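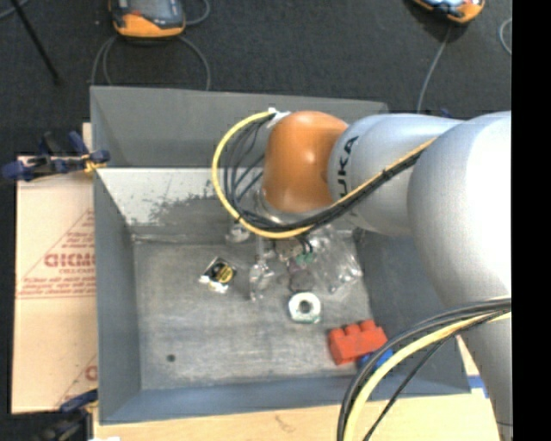 *Brazo KUKA sobre un contenedor metálico gris.*

## Preguntas frecuentes sobre la biblioteca de préstamo de Plallow

**¿Quién puede sacarse el carné?**
Cualquier persona que viva, estudie o trabaje en Plallow, y también quienes vienen a pasar el verano con la familia, que cada año son más y nos alegra mucho verlos por aquí. Basta con un documento de identidad. Los menores vienen acompañados la primera vez.

**¿Cuántos libros me puedo llevar?**
Hasta 20 por carné, durante un mes, con 2 renovaciones si nadie los ha reservado.

**¿Y si me retraso?**
No cobramos multas. Le escribiremos un recordatorio (amable, prometido) y, mientras no los devuelva, el carné queda en pausa.

**¿Tienen libros en otros idiomas?**
¡Sí! De los 1,183 títulos de la sala pequeña, 93 están en portugués, francés o inglés. Pregunte en el mostrador, que están un poco repartidos.

**¿Aceptan donaciones?**
Con muchísimo gusto, siempre que no sean enciclopedias ni libros de texto antiguos, que ya no nos caben. Puede dejarlas en la entrada de la calle Uvwood cualquier mañana.

**¿Abren en diciembre?**
Sí, salvo los festivos. El club de lectura descansa ese mes y vuelve después de Reyes.

Página revisada el lunes, 12 de noviembre de 2018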